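Week 6: learning from demonstrations, part 2

OK, picking up where we ran out of time. Last week I said behavior cloning is just supervised learning: observation in, action out, fit the demos. If you tried the Dovel notebook you already know the catch. The training loss looks great, and then the policy drifts a tiny bit, lands somewhere no demo ever went, and keeps drifting (so annoying to watch!).

The Flimer set we're using has 2748 demos of tabletop handling, all two-handed. I like it for this class because two hands make the problem harder in a way you can see. Each hand's action only makes sense given what the other one is doing. Train two separate policies and they'll happily pull against each other.

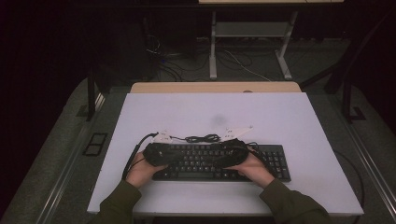
So we predict both hands jointly, and we predict a chunk of future actions instead of a single step. Chunking means fewer decisions per episode, so fewer chances for small errors to pile up. The price is that the policy reacts more slowly if something slips in the middle of a chunk. Play with the chunk length in the homework and you'll feel the tradeoff pretty fast.

One more thing, and people lose points on this every year: split by episode, never by single time step! Neighboring steps look almost the same, so a random split leaks your test data right into training and your numbers come out way too pretty.

For next time: read the Aitken handout up to the part on averaging overlapping chunks, and do problem 2. Bring your loss curves, ugly ones included.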